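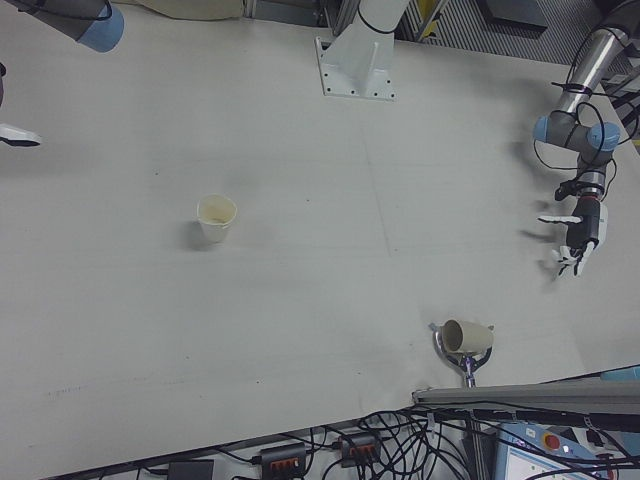 Paper cup on the white table

2019-11-20

I booked it! Eleven days of walking in February, hut to hut, starting in Addale and finishing (knees willing) down at the lake in Brandov. I've wanted to do this route since I found an old guidebook to it in a secondhand store, and last night I finally put down the $300 deposit and then couldn't sleep at all.

I went with a small outfit called Hermans. I looked at doing the whole thing on my own, and for a week or so I was very sure I would, but the huts in winter need to be booked in blocks and the bus back from Brandov only runs when it feels like it. Hermans sorts the beds, the bus and a guide for the high section, and the rest of the time you just walk with a map. That suits me perfectly. I like company at dinner and I like being left alone at ten in the morning.

The day I keep rereading is day six. You leave the hut in the dark, climb 884 meters to the pass, and then it's downhill through the forest all afternoon. The trip notes say "a demanding but rewarding stage," and I've been on enough of these to know what "demanding" means. I can't wait!

Packing is the big question now. My limit is 30 liters, and I mean it this time. On my last long walk I carried a second pair of jeans up a mountain (jeans!) and never put them on. So far the list has two base layers, the good gloves, the ugly hat, microspikes, and my Zoltar headlamp, which weighs too much but has never let me down. I'm still going back and forth on a down jacket or a heavier fleece. If you've slept in mountain huts in winter, please tell me which one you'd take, and whether the blankets are as thin as everyone claims.

Training starts this weekend with the long loop behind the reservoir, full pack, whatever the weather does. After that it's stairs before work, three mornings a week, and a lot of time spent staring at the map over breakfast.

Next post will be boots. I have opinions about boots.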